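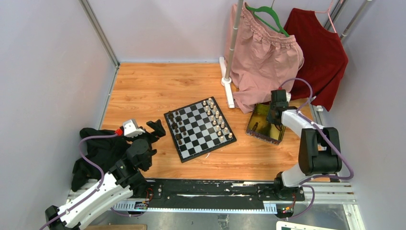

伸向棋盘的机械臂

在Dellstead当镇长的第372天，我还在修那条破路

2018年6月3日

先交代一下进度：我的镇子叫“萝卜角”，人口七十一，有一座面包房、一家铁匠铺、一条通到河边就断掉的石子路，还欠着邻镇Lashari一大笔木材。游戏里的日历翻到第372天，右上角的小乌鸦叫了一声，提醒我今天又该还债了。我假装没听见，去给教堂后面的苹果树浇水。

Dellstead是Velleo今年的新作，经营加一点点回合制谈判，PC和掌机两个版本同时出。我玩的是PC测试版，从上个月底装上到现在，晚饭基本都是在键盘边上吃的。编辑部本来让我写一篇短评，我写着写着发现短评里塞不下那条路的事，于是就有了这篇。

从一条路说起

大部分建设类游戏里，修路是最不用动脑子的事。按住鼠标一拖，石子铺满，小人儿开始来来回回地跑，完事。Dellstead里修路要跟人商量。路要经过谁家的地，你就得上谁家去敲门，坐下来喝一杯茶（茶还得自己带！），然后进入谈判界面，手里七张牌，轮流出。

谈判牌分人情、钱、道理和耍赖四种颜色。耍赖牌特别好用，打出去对方立刻让步，代价是这家人往后一整季都不跟你打招呼，早上路过他们家门口，连狗都把头扭过去。我一开始不懂，一路耍赖把路修到了河边，心里那个美啊，觉得自己真是经营天才。结果修桥需要全镇投票，来了十九个人，全投反对。

那条路就断在河边，断到今天。

这个设计我琢磨了好几天。它有意思的地方在于，惩罚来得特别晚，晚到你已经忘了当初干过什么，得翻镇志才能查到。镇志是自动记的，谁家哪天跟你说了什么，一条一条都在，措辞还挺刻薄。磨坊主那一页写着：“镇长来过，没带茶。”我看到这句的时候真的脸红了。

节奏慢，慢得有脾气

喜欢快进的朋友要有心理准备，这游戏的最快速度只有两倍。我在论坛上看到有人抱怨，说一个冬天过得比真的冬天还长，我懂他的意思。冬天确实没什么可做的，地冻着，河封着，商队不来，你能干的就是在屋里看账本、给炉子添柴、听隔壁拉手风琴。

可我居然挺喜欢冬天的。第一个冬天我还老想着找点事干，满地图点来点去；第二个冬天我学乖了，把游戏挂在一边，手上洗着碗，耳朵听着风声和那段手风琴。曲子会变，拉琴的人每年会多学会一小段，到了春天谢冰那天，他会在广场上完整地拉一遍，中间有个地方永远拉错。

慢也有慢得没道理的时候。仓库界面就是灾难，面粉和木炭的图标几乎一个样，都是灰扑扑的口袋，鼠标要停上去等一小会儿才出名字。我有一次把过冬的面粉当成木炭全卖给了商队，整个镇子吃了一季的腌萝卜。这事儿一半怪我眼神不好，另一半我坚持要算在美术头上。掌机版屏幕更小，我借朋友的试了半小时，口袋问题更严重，字也小，坐地铁玩基本等于做视力检查。

另外存档的位置也很别扭，得回镇长家上床睡觉才能存。出远门谈判谈崩了想读档？对不起，上一次睡觉是三天前的事。我为此丢过整整一条和Lashari的贸易线，气得关机出门走了两圈，买了根冰棍，回来接着玩。

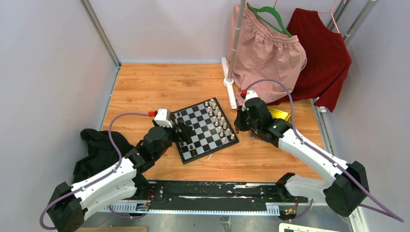 Lashari和Dillov，两个麻烦的邻居

地图上除了你自己的镇子，还有两个大邻居。东边是Lashari，靠森林，有的是木头，人也客气，客气到你不好意思讲价。西边是Dillov，在山上，产铁，说话极冲，第一次见面就问我“你们那儿的人都吃这么差吗”。（当时正好是腌萝卜那一季，我无话可说。）

按一般的套路，客气的好打交道，冲的难缠。玩下来完全反过来了。Lashari的账记得比谁都细，木材先赊给你，嘴上说不急不急，利息一天都不落。我第一批木材才借了两车，拖到秋天再看账单，数字是872。这游戏里一个面包卖三块钱，大家可以自己换算一下我的心情。

Dillov呢，骂归骂，东西是真给。有一回我的铁匠铺着了火，Lashari送来一封措辞优美的慰问信，Dillov来了一车铁锭，附了张条子，上面只有两个字：“别谢。”从那以后我所有的铁都在他们那儿买，贵一点也买。

两个邻居之间还有旧账，游戏不直接告诉你，得从闲聊里一点一点拼。比如在Dillov的酒馆里提到木头，老板会突然去擦杯子；Lashari的图书馆里有一本山地民谣集，偏偏缺了中间几页。我拼了很久，到现在也就拼出一半，好像跟很多年前一次没赴成的婚宴有关。剩下那一半我猜得等桥修好以后才有得看，因为河对岸住着一位老裁缝，两边的人都提起过她。

对，又是那座桥。

谈判牌到底好不好玩

这个得单独说说，毕竟它占了我一多半的游戏时间。

规则五分钟能学会：双方各有一条“耐心”，牌打出去，对方的耐心或者涨或者掉，谁先见底谁让步。难的地方在读人。同一张“送他一篮鸡蛋”，给木匠是加分，给养鸡的那家就是侮辱。对方的牌你看不到，但能看到他的小动作，搓手、看窗外、给你续茶。续茶是好兆头，续到第三杯就要小心了，那是在送客。

我最满意的一局是跟镇上的牧羊人谈的，就为了让他家的羊换条路走。我手上全是道理牌，他不吃道理，眼看耐心只剩一丝，我抽到一张“陪他坐一会儿”。这张牌什么效果都没有，跳过一回合而已。我打出去，画面就真的安静下来，两个人坐在门槛上看羊，过了一阵他自己说，行吧，走后山。

那会儿是夜里一点多，我在椅子上小声喊了一嗓子，把猫吓跑了。

缺点也明摆着：牌的总数偏少。到了第三年，大部分人家的脾气我都摸透了，跟面包房谈永远是人情、人情、钱，三张搞定，没什么悬念。后期如果不加新牌，谈判很容易变成走流程。电脑对手也不够聪明，我发现只要第一回合先示弱，有几位居民就会连着出废牌，百试百灵。我试过故意不用这招，忍了三天，没忍住。

音乐、声音和那只乌鸦

配乐用得很省，白天基本没有音乐，只有环境声。雨打在茅草顶上和打在瓦片上是两种声音，我把镇公所的屋顶从茅草换成瓦片之后，第一场雨下来还愣了一下，以为音响坏了。这种地方下的功夫，截图里看不出来，宣传片里也没法讲，可玩久了每天都在受用。

乌鸦我就要抱怨了。它负责所有的提醒，还债叫，有客来叫，苹果熟了也叫，全是同一个声音，分不清轻重缓急。设置里能把它关掉，但关掉以后什么提醒都没有了。我关过一次，第二天税官在门口站了一整天我都不知道。后来又老老实实打开，还给它改了个名字，叫“房东”。

值不值得买

如果你玩经营游戏是为了看数字往上蹿，看产线一环扣一环地转起来，那我劝你先等等，至少等他们把仓库界面改了再说。Dellstead的生产链短得可怜，最复杂的东西是蜂蜜蛋糕，要四样原料。它的心思全在人身上。

要是你跟我一样，玩这类游戏总会停下来看小人儿在干什么，给他们编点故事，那别犹豫了。配置要求很低，我那台开浏览器都要喘一喘的旧笔记本也能跑，就是冬天下大雪时会掉帧。中文翻译整体不错，有几处谈判牌的说明前后用词不统一，“面子”和“人情”混着用，害我理解错了一张牌，白白损失一篮鸡蛋。

正式版按计划在八月上市，Velleo说会补一批新的谈判牌，外加自动存档。后面这一条我举双手赞成。测试版的存档能不能继承还没有准信，我已经做好了萝卜角从头再来的准备，真要重开，我第一件事就是去买茶叶，买一大包，挨家挨户地敲门。

写到这儿我又切回去看了一眼。第373天早上，下着小雨，磨坊主家的狗站在路中间看着我，这回没有扭头。我打算下午再去他家坐坐，顺便问问投票的事。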